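Supper club is back, and we need your plates
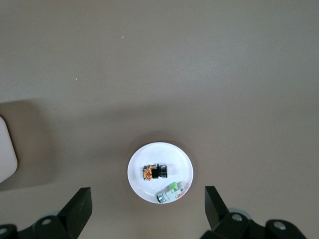 NEIGHBORHOOD NEWS | FOOD

Quick one as the print deadline was an hour ago. The June supper is on, doors at 6:30, food at 7, same hall as last time, side entrance please. The front door sticks and the handle came off in Venla Valtonen's hand.

Menu so far – bean soup, lemon potatoes, a big green salad, Antigoni Psarras's walnut cake. Thanasis Liapis is doing the bread again. There will be a vegan tray and a no-nuts tray, both labeled this time. If you need something else, write it on your booking slip and not on a napkin.

Now, plates. We have 163 dinner plates in the cupboard and 237 people booked. Paper ones went soggy under the soup last year and we are not doing that again. So bring your own if you can, one per person, any size or color. Put a bit of tape on the bottom with your name. Bowls very welcome too. Spoons we have, no idea why we have so many spoons.

Unclaimed plates from last year are still in the blue crate by the coat hooks. Eleven of them. One is a really nice serving dish with a fish on it, somebody must be missing that. Anything left after this supper goes to the thrift shop.

Money – we're trying to get to 2,000 for the new dishwasher. Tickets cover the food and the hall, everything in the raffle goes to the machine. Balaskas bakery has given a hamper, thank you!! More prizes wanted, drop them off before noon on the day.

Washing up: two shifts, 8:15 and 9. Panagiotis Alexiou has the early list, Panagiotis Christodoulou has the late one. Yes we know. Check wich one you're emailing.

Parking behind the hall is for unloading only. Bookings are closed but there's a waiting list at the desk, and people do drop out, so put your name down.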